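How to Prepare for a Free Legal Advice Session

Free advice sessions are short. At the Wakside clinic each slot lasts 27 minutes, including the time it takes the adviser to read your papers. People who arrive with their papers in order leave with an answer more often than people who use the slot to look for a letter. The steps below cover civil matters: rent, debt, wages, consumer claims and family paperwork. Criminal matters are handled by duty counsel and need different preparation.

Before you start

You will need your documents, a pen, plain paper, paper clips and a large envelope or folder. Do not staple anything. Advisers copy pages on a feeder, and staples jam it.

Step 1. Check that the session covers your problem

Look at the clinic's subject list before booking. Most free sessions do not cover business disputes, patents or cases already argued by a hired lawyer. If you have a lawyer and want a second opinion, say so when you book. Some clinics will refuse, and it is better to hear that by phone.

Check the geographic limit as well. The Zadstead desk takes residents of the town and the two parishes north of it. The Wakside clinic takes anyone who lives or works in the district. Bring one item that shows your address or place of work.

Step 2. Write down the question

Write one sentence that ends in a question mark. "My landlord is being unfair" is a complaint, and an adviser cannot answer it. "Can my landlord keep my deposit for repainting?" can be answered.

If you have several questions, rank them. Put the one with the nearest deadline first, even if another one matters more to you. A missed deadline usually cannot be repaired, and the other question can wait for a second visit.

Step 3. Find the deadlines

Go through every official letter and look for a date or a number of days. Common phrases are "within 14 days of receipt," "no later than" and "failure to respond." Underline these in pencil. Write the date you received the letter in the top right corner, and keep the postmarked cover it came in. The period often runs from delivery and the printed date on the letter may be earlier.

If a deadline falls before your booked slot, call the clinic and ask for an urgent place. Wakside holds 2 urgent places per session until noon.

Step 4. Sort the papers

Put everything in date order, oldest on top. Sort by date only; sorting by sender makes it hard to follow who answered what. Number the pages in the bottom corner. Print text messages and emails if you can, with the sender and date visible on each page. If you cannot print them, write down the date of each message you want to show, so that you can find it on your phone without scrolling through a year of conversation.

Leave duplicates at home. Bring the signed copy of any contract, plus all attachments, even the ones that look like standard terms.

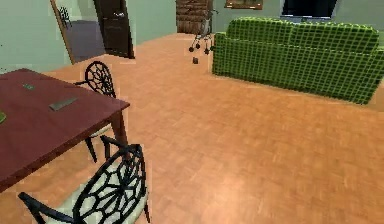
Once the stack is in order, read it through from the first page to the last. Gaps show up at this stage. If a letter refers to an earlier one that you do not have, write "missing" and the date on a blank sheet and put it in the place where the letter should be. The adviser can tell you whether it is worth requesting.

Step 5. Make a one-page timeline

Use two columns. The left column holds the date, the right column holds what happened, in one line. Leave out opinions and anything that was only said by third parties. A usable entry looks like this:

October — paid deposit to Makowska Lettings, receipt on page 3

Refer to your page numbers wherever a document supports the entry. If nothing supports it, write "no document." Do not leave out facts that count against you. The other side will bring them up, and advice given without them may be wrong.

Step 6. Prepare the figures

For money disputes, list what is claimed, what you have paid and what you accept that you owe. Keep interest and fees on separate lines. At Wakside, claims under 300 go to the small sums desk, run by Danuta Pawlak, and have their own form. Ask for it at reception and fill it in while you wait.

Step 7. Book the slot

Wakside and Zadstead both use the Ditadeo booking page. Choose the subject, enter the other party's full name and pick a time. The name is used for a conflict check: an adviser who has acted for your landlord or employer cannot see you. Misspelled names are the most frequent cause of a canceled slot, so copy the name from a document.

Phone bookings are taken by Henryk Zieliński from 9 a.m. If you need an interpreter or step-free access, use the phone line. The online form has no field for either.

Step 8. At the session

Hand over the timeline first, then say your question. Let the adviser read. Take notes under three headings — what to do, by when, and where to send it. Before you leave, read the notes back and ask for corrections.

Ask which of these the session counts as:

General information. The adviser explains the rules but has not assessed your case.

Advice. The adviser has assessed your case and keeps a record of it.

Referral. Your file is passed to another office, and you should get a name and a phone number.

Step 9. Afterward

Send any reply by a method that gives you proof of delivery, and keep a copy with the proof clipped to it. Add the new papers to the bottom of the stack and continue the page numbers. Keep the adviser's record number on the front of the envelope. You will be asked for it at a second visit.

Corrections to this page go to Zofia Szulc at the Wakside front desk.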